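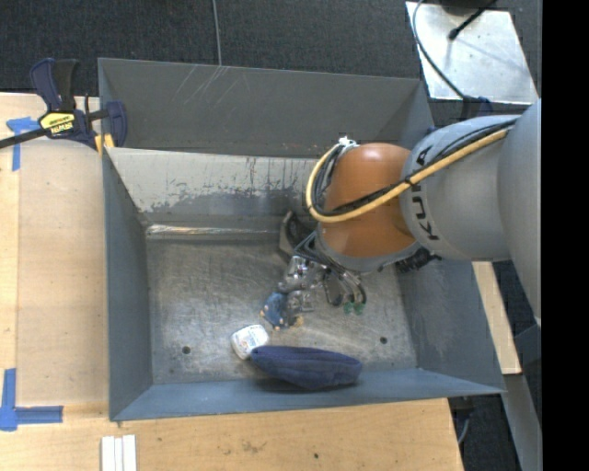 Re the bins, I'd go with gray metal ones again for the parts swap in June. Nazar asked if they mark up. Yes they do, the rear one has a bunch of thin pale scratches across the upper part, the kind you only get on a smooth dark wall like that. Doesn't bother me. Small stuff is easy to spot in them too, the little white container near the front of the open bin shows up fine even tilted. Would not go deeper tho, people have to reach in.

Viketti wants the order by the 22nd, so pls answer today if you object. I put down 6 bins and 100 blank labels. Lids no. Lids got lost last time and we paid for them anyway.

Table: keep the light wooden one, two bins one behind the other, same as now. Carpet stays, quieter.

Hefin

On Mar 21, 2024, Nazar Lysenko wrote:
> Hefin, before we order, do the metal bins scratch? Voludside has plastic
> ones, cheaper if we take 100. Samuel says plastic cracks at the corners
> but his were old. Also do we need lids or not, and who has teh label sheets?
> Nazar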